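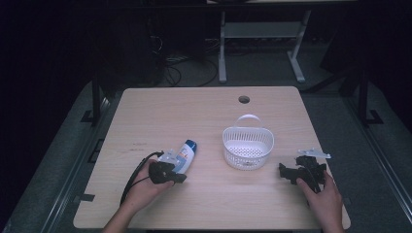 3. What people keep on the kitchen table

Print | E-mail this article

I came to this part of the study fairly sure I knew what I'd find. I grew up in a house where the table was for post, keys and one cross cat, and we ate off our laps. So when Khalil Issa and I started knocking on doors in Mandport (and later up the hill in Doltoncombe, which is a much nicer walk in October than people had warned us), I was expecting clutter, and plenty of it!

We sent out 3,000 forms and got 1,000 back, which cheered us up no end. Of those, 722 were filled in well enough to use. The rest had tea on them, or stopped at question 8, the one asking how often the table is fully cleared. I now think that was a badly worded question. "Fully" means one thing to me and quite another to a retired baker with a fruit bowl she regards as part of the furniture.

3.1 Clearing and the evening meal

Most of our households cleared the table once a day, just before the evening meal, and let it fill up again afterwards. Doltoncombe homes did this earlier than Mandport ones, and I put that down to the school bus, though Khalil thinks it's the shift pattern at the Qudah bakery. We still haven't settled it. What did surprise me was how many people talked about the surface itself: the grain, the marks, who had left which scratch and when. One man spent most of his interview on a ring left by a saucepan.
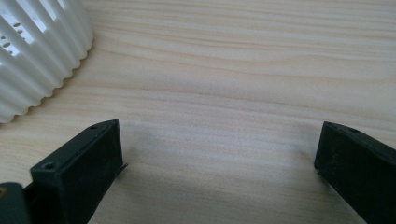

Figure 2. Pale wooden tabletop with wavy grain; part of a ribbed white plastic object at upper left.

People with bare wood were fonder of their tables than people who kept a cloth on, or at least they went on about them for longer. Grovska's older survey left cloths out, so I can't compare the two properly, much as I'd like to. I'd also be careful with the Mandport answers here, as we did those visits first and I was still asking the cloth question in a slightly leading way. The wording we ended up with is used for all the later visits, and section 4 sticks to those.

Print | E-mail this article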